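Up at 5, couldn't sleep. Boxes from the Wonthorpe place still in the hall, I walked round them all morning like they were somebody else's problem. Made tea, forgot tea, made it again. Rain since Saturday and the gutter over the back step has given up.

Ramesh called before eight about the loan of the folding chairs. Said yes, then no, then said he'd ask his brother. So we might have chairs. We might be eating standing up. Told him twelve people, he said who are twelve people, I said family, he laughed for much too long.

Market run with Somkiat, who drives like he's being followed. He had his list, I had mine, neither of us read them. Spent more than I meant to - $128 between us and half of that was fish and the good rice. He wanted a durian. I said not in my car, he said it's my car. No durian in the end, they wanted too much for it. Parking ticket on top, thank you very much. Put everything away badly, fridge door won't shut unless you lean on it. Must call Gomska about the hinge, have been saying that since June.

Then the new cloth for the big table. Ironed the old one first out of habit and then remembered it's going to Ekrem for his porch. Stupid. Lost half an hour.

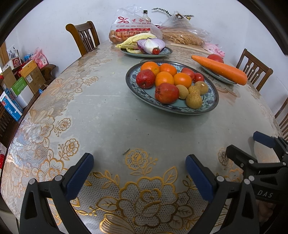 Drendness, Nov 9, 2020

Later. Table's dressed at least. I like the cloth more than I thought I would, the gold flowers looked loud in the store and they don't at home, something about the plain green-gray in the middle calming it down. It wipes clean, that's the main thing with Sinan's boys coming. Mom would of said too shiny. She'd have said it and then bought two.

Oranges and apples on the big plate with the longans, which I only got because Somkiat kept eating them off the stall and I was embarassed. A tomato got in with the fruit, leave it, it's a fruit. The big streaky apple is the one I want for myself. Cabbage and the half onion on the little plate waiting for the soup, and I keep putting off the soup.

Found a crumb on the cloth already. How. Haven't even sat down at it.

Darmawan dropped by with the money for the hall, 200, all in small bills, wouldn't take a receipt. Stayed for one tea and had three. He thinks the table should go under the window. It's round, it's huge, it took 2 of us and a lot of swearing to get it through the door and it is not moving again in my lifetime. He measured the window anyway.

Still to do - broth, rice soaked, find the long spoons, bathroom, call Ekrem about the cloth, call Türkmen's before they close and ask if they kept me the bread. My back hurts. Cabbage first, then the calls.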